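Ollesero stone benchtop cleaner, the 2000 ml refill. 3 stars

Bought this after the Futside spray finally ran out. We've got pale speckled quartz in the kitchen and it shows everything, tea mostly. Used it every morning for 16 days before writing this so it's had a fair go.

Good bits first. Takes tea rings off the bench with one wipe if you get to them the same day. Older ones, leave it sit 30 seconds then go again. No streaks on the flat part. Smell is ok, bit like a swimming pool but it goes. Refill pouch pours well, didnt lose any down the sink.
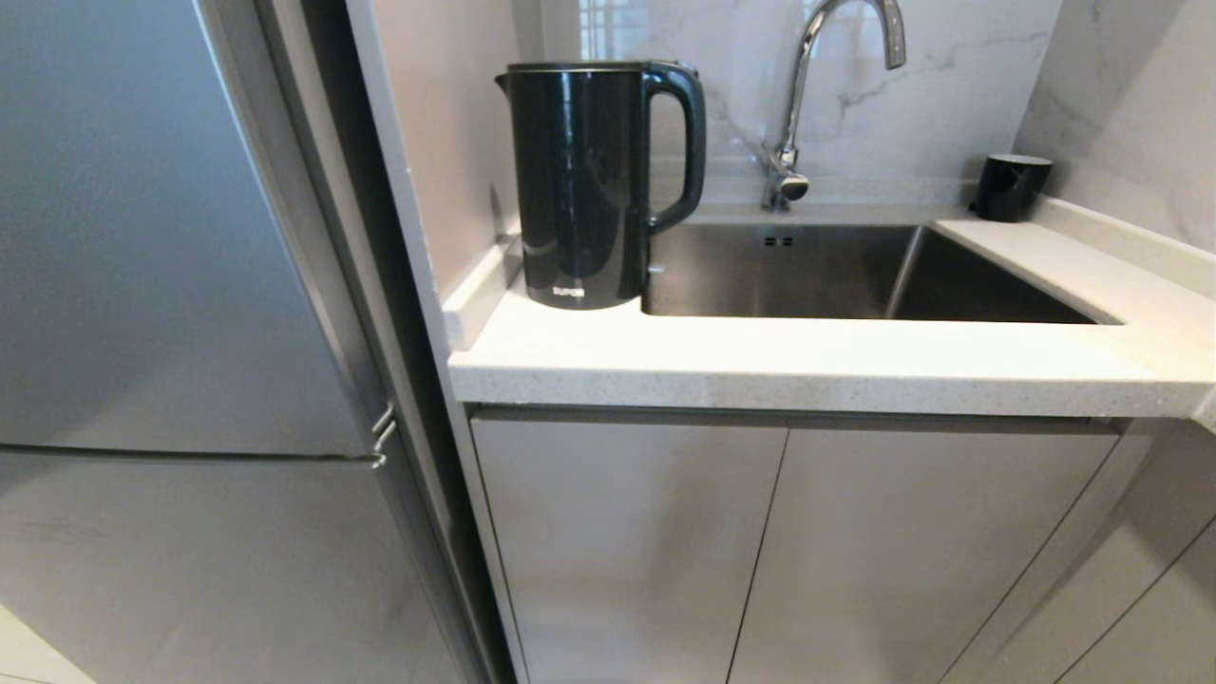 Ledge behind the sink is another story. Splashes dry on there and this stuff barely shifts them, had to go back over with vinegar on a cloth (not on the stone, only the tap!!) and then an old toothbrush along the join. Same with the corner near the kettle. Futside was better at that, to be fair, but dearer and it left a film.

Label says ok for stainless too. Not convinced. Tried it on the fridge door Friday arvo and got smears, more than I started with. Dry microfibre fixed most of it. Kettle I just do with a damp cloth, wouldn't put any cleaner on something glossy black.

Nozzle on the spray bottle (sold seperately, grr) drips after 3 or 4 squirts. I swapped it for the old Futside one, same thread.

Would buy again on special, not full price. Might try the Nelterico one next, has anyone used it on quartz?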